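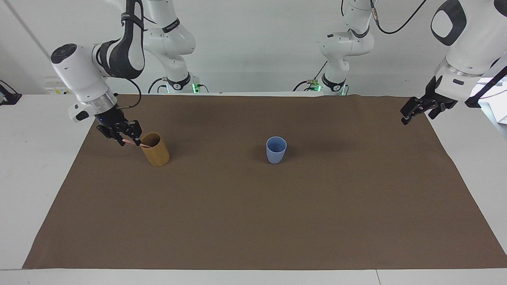

Kitchen & Dining > Drinkware > Everyday Use

Switching a small office from paper cups to reusable ones

Posted in October by gravel_road

I run the front office for a tile and flooring supplier in Moltden. There are 18 of us, counting the warehouse. We have one break room with a sink, a drip coffee maker, a water cooler and an old dishwasher that came with the building. Last year we went through 2,894 paper cups. I know the number from the Furnival invoices, where they bill by the cup for some reason.

The owner saw the total and told me to come up with something else. I have a one-time budget of $593 and I'd like to come in under it. What I'm looking at now:

Bamboo-type tumblers from Rullusum, one for each person plus spares for customers. They look nice and they stack. The listing says dishwasher safe on the top rack but then the care card says hand wash recommended, so I don't know which to believe.

Plain stoneware mugs. Heavy, and they chip.

Stainless tumblers with lids. Most expensive, and a few people here already own one.

A couple of people also want straws for iced drinks in the summer. I'd sooner skip them but I was asked to look into it.

If you have done this at a workplace, what did you buy and is it still in use?

----

ninefold
Stoneware mugs. We bought ours from a restaurant supply place when we moved buildings and they are all still here except the ones people took home. Restaurant mugs are thicker than the ones from a department store and the rims are rolled, so they don't chip the same way. They are also ugly enough that people leave them alone, mostly.

Check the height of your top rack before ordering anything. Ours takes a mug but not a tall tumbler unless you lay it on its side, and then it fills up with dirty water.

----

mrs_applegate_55
I would stay away from anything sold as bamboo if you are serving hot coffee in it. A lot of those cups are bamboo powder held together with a plastic resin, and some of those resins are melamine. Melamine is fine for a cold plate at a picnic. I don't want it under boiling tea every day. Cups that are cut from a real bamboo stalk are a different item, but those crack if they go through a dishwasher.

Read the fine print on the listing. If it says "bamboo fiber" or "bamboo composite" then you know which kind you have.

----

gravel_road
It says "plant-based bamboo blend." No mention of a resin either way. I emailed Rullusum to ask and haven't heard back.

Top rack is adjustable but the clip on the left side is broken, so it only stays in the low position. Good point about measuring.

----

tealfender
I have four of the Rullusum tumblers at home and they're fine. We use them for water, juice and iced coffee. The only complaint I have is staining. Anything red or dark leaves a ring near the top, and after that it doesn't come out with dish soap. Hibiscus tea did it to one of mine in a single afternoon. Starumel powder and hot water got most of it, overnight, then a bottle brush.

For hot coffee I use a mug. I agree with the post above on that, though I think the melamine worry gets repeated more than it gets looked into.

----

mrs_applegate_55
I did look into it. The concern is heat and acid together, which describes coffee pretty well. People can do what they like at home, but this is an office where somebody else is choosing the cup for you.

----

tealfender
Fair enough. I said I use a mug for coffee too.

----

pilotlight
I'm going to disagree with the whole plan. We tried reusables at my last job and it lasted until spring. The cups weren't the problem. The sink was. Every afternoon there were a dozen dirty mugs in it and the same two people washed them, and one of those people was me. By the end of winter someone had bought a sleeve of foam cups with their own money and put it next to the coffee maker, and that was the end of it.

Before you buy one cup, decide who loads the dishwasher and who empties it. Write it down. If the answer is "everyone," then the answer is you.

----

ninefold
We get around that by having everyone bring their own cup and be responsible for it. The office mugs are for visitors. Anything left in the sink overnight goes in a plastic tub under the counter, and if your mug is missing, that's where it is. The tub gets pretty full but the sink stays clear.

----

gravel_road
I like the tub. I'm the one who would end up washing, so this part matters to me. The dishwasher does work, it just takes close to two hours and it's loud enough that we can't run it while the front counter is open. It would have to go on at 5:30 when I leave, and then get emptied in the morning before coffee.

----

harborlight_b
School cafeteria manager here, retired. Some practical things.

Buy one kind of cup. When there are five kinds, nothing stacks and the rack never loads right.

Buy light colors inside. Dark interiors hide residue and people will pour coffee into a cup that isn't clean. White shows you everything.

On the straws: if you do get them, get the kind you can see through, or the kind that opens along the side for washing. The colored silicone ones hold the taste of whatever was in them last, and you cannot tell by looking whether the inside is clean. A straw brush has to go through every one, every time. I would not put shared straws in an office break room at all. Let people bring their own and carry it home.

----

tealfender
Agree on shared straws. Silicone picks up dish soap flavor too, especially if the soap is scented. Boiling them helps for a while.

----

cornerbooth
I use straws every day for a medical reason and I'd ask you not to make it a hard no. A box of paper-wrapped disposable ones in a drawer costs very little and covers a customer or coworker who needs one. You don't have to make them part of the cup plan. Bendable matters more than people think. A straight straw in a tall cup is hard to use if you can't tip your head or lift the cup.

----

harborlight_b
Good point, and I should have said so. We always kept wrapped bendable ones at the register for that.

----

gravel_road
Thank you both. Wrapped ones in the drawer, done. I can get those from Furnival with the paper towels.

Rullusum wrote back. They say the tumblers are "not intended for beverages above 160 degrees" and that the dishwasher is fine "occasionally." Our coffee maker puts it out hotter than that. So the bamboo ones are out for coffee. They might still work next to the water cooler.

----

pilotlight
Then you have two kinds of cup, which is what the cafeteria manager just told you to avoid.

----

ninefold
Two kinds is okay if they live in two places. Mugs by the coffee, tumblers by the cooler. I'd still say mugs for everything. Water tastes the same out of a mug.

----

mrs_applegate_55
Water does not taste the same out of a mug that has had coffee in it for three years, but otherwise I agree with this.

----

oldmillrun
Has anyone priced it? Restaurant mugs by the case run less per piece than those tumblers, and you said $593 is the ceiling. I think you could buy two cases of mugs, a drying mat, a tub for the strays and a new clip for the dishwasher rack and have a good part of the money left. Rack clips are cheap. Look for the model number on the inside edge of the door. You may have to wipe it off to read it.

Also keep one sleeve of paper cups in a cabinet. Delivery drivers want to take the coffee with them, and if you hand them a mug it's gone.

----

pilotlight
A sleeve in a cabinet is how it starts.

----

oldmillrun
Put it in a cabinet at the front counter, then, where the customers are. We go through very few that way.

----

gravel_road
Found the model number. It was under the rinse aid label. New clip is on order.

Where I've landed for now: white restaurant mugs, two cases. No tumblers this time. Wrapped straws in the drawer. One sleeve of paper cups at the front counter for drivers. People who already have their own steel cup keep using it. Gray tub under the sink.

The owner wanted the company logo on the mugs — I got a quote and it doubled the price, so I'm going to tell him no.

----

harborlight_b
Plain is better anyway. Logo mugs walk off.

----

tealfender
Run the new ones through once before anybody uses them. There's a dusty film on them from the packing. And if your water is hard, leave the heated dry off or you'll get spots that look like dirt.

----

gravel_road
It is very hard here. What do you use for that, vinegar?

----

tealfender
A cup of white vinegar on the top rack, empty machine, every few weeks. Rinse aid the rest of the time. Don't use vinegar in the same load as anything aluminum.

----

pilotlight
Come back in March and tell us who is emptying the dishwasher.

----

gravel_road
Will do. I put a sheet on the fridge this morning with two names per week and so far one person has crossed theirs out.

Tags: coffee mugs, break room, bamboo cups, reusable straws, hard water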